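Student Projects > Robotics Practicum > Final Reports

Posted in October by Subira Mwakalinga
6 comments | 14 shares

House Rules for Handheld Gripper Work: What I Wrote, What I Threw Out

My practicum project was to write a code of practice for collecting demonstrations with handheld grippers in real kitchens. We had one already, sort of. It was a page and a half, it came with the Treltik course materials, and most of it was about charging batteries. My advisor, Gladys Muli, told me to write the version I'd want if I were starting over on my first day.

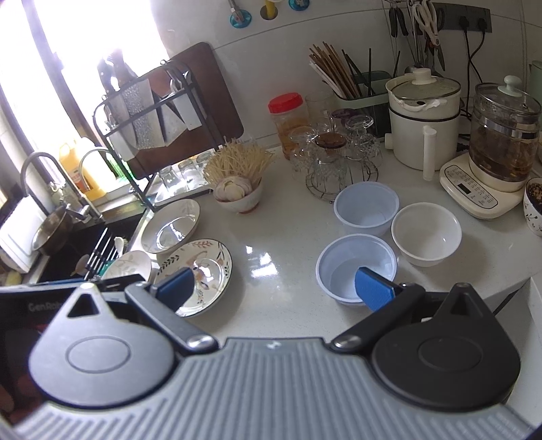
Same counter in both, with the bowls and the knives on the rack behind.
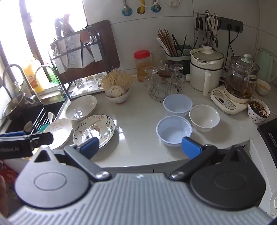

I started with the recordings we already had, which came to 3,199 clips, and I read the operator notes for every one of them. (I watched far fewer than that, please don't ask me to do it again.) I pulled out 700 that somebody had flagged as unusable and sorted them by the reason given. I figured the big problem would be dropped objects. Nope! Drops were a small pile. The big pile was stuff like "started before settled" and "forgot what the task was," and a whole lot of notes that only said "bad."

So the first rule I wrote was about notes. If you flag a clip, you write what went wrong in a full sentence. I got pushback on this one from pretty much everybody on the Hunadport team, who said it slowed them down. It does slow you down. I timed myself and it added a good chunk to each session, and I kept the rule anyway.

Next came the layout rules. My draft said to clear everything off the work surface that isn't part of the task. Gladys crossed that out and wrote "then why are we in a kitchen?" in the margin, and she was right – the clutter is the reason we go to real homes at all. The new version splits things up:

Sharp things stay in their holder for the whole session unless the task card names them.
Anything with hot liquid in it gets moved out of reach of the operator's swing, or the session waits.
Everything else stays where the household left it.
Ask before you move anything, and put it back when you're done.

The swing part needed its own paragraph in the rulebook. When you're holding a gripper you watch the fingertips, and you forget that your elbow exists. I knocked a mug off a shelf in my second week doing exactly this. We now do one slow pass with the fingers open before recording, just to find out what your arm is going to hit.

Then there's food. I borrowed the idea from the Turbridge lab handout, which treats fingertip pads like cutting boards: wipe them before, wipe them after, and never go from raw meat to clean dishes on the same pads. I like this rule a lot. It's the only one nobody argued with.

Privacy took me the longest. A kitchen has mail on the counter and pill bottles and kids' names on the fridge, and people stop seeing it in their own homes. My rule is that the operator walks the room with the resident first and the resident decides what gets put away. I wanted to add a check afterward too, where the resident looks through the clips, but for around 800 clips per home that isn't going to happen. We settled on a sample. I'm still not happy with it and I'd call it the weakest section of the whole document.

The Kolář checklist format, with one side for setup and one side for teardown, worked better than my long paragraphs did. I rewrote the entire thing to fit on a single card. My testers read the card. They had not read the paragraphs.

Things I'd do next: get a second person to sort the flagged clips, so it isn't just my judgment, and try the card with operators who have never met me. The full text and the card are in the appendix.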